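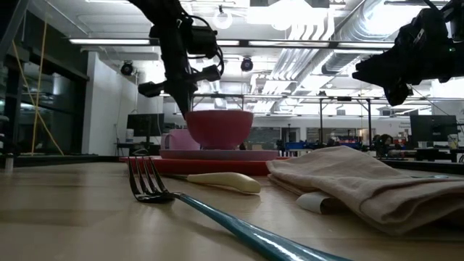 Red bowl, pink plate, red tray.

September already, and I have finally started reading Cervantes again, which I promised myself I would do when the evenings drew in. I got as far as the windmills when I was twenty-odd and then lent the book out, and that was the end of that. This copy is second-hand from Boda, the little shop by the station, and it smells of somebody's loft. I read 10 pages before breakfast and another four in the bath, and laughed out loud twice — the poor barber and his basin are still to come, I know, and I am looking forward to them enormously.

The plan is roughly 100 pages a week. I told the reading group so this evening, a bit grandly I'm afraid, over tea and the last of the plum cake.
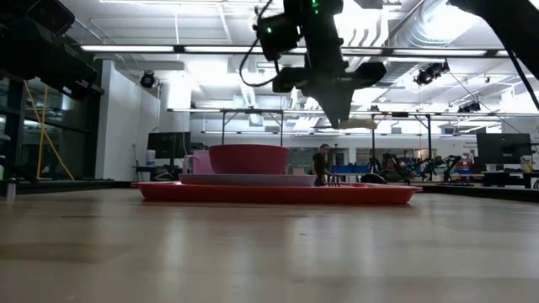 You'll be sick of him by chapter 20, one of them told me, and the second part is far better anyway, so why not skip straight to it? Well, I couldn't do that, I'd feel I had cheated the poor man. But I did lie awake a while thinking about it, and about how I always give up on long books just as the nights get properly cold.

Rain on the skylight now. Sancho has just been promised his island, and my tea wants drinking. One more chapter and then the lamp goes off.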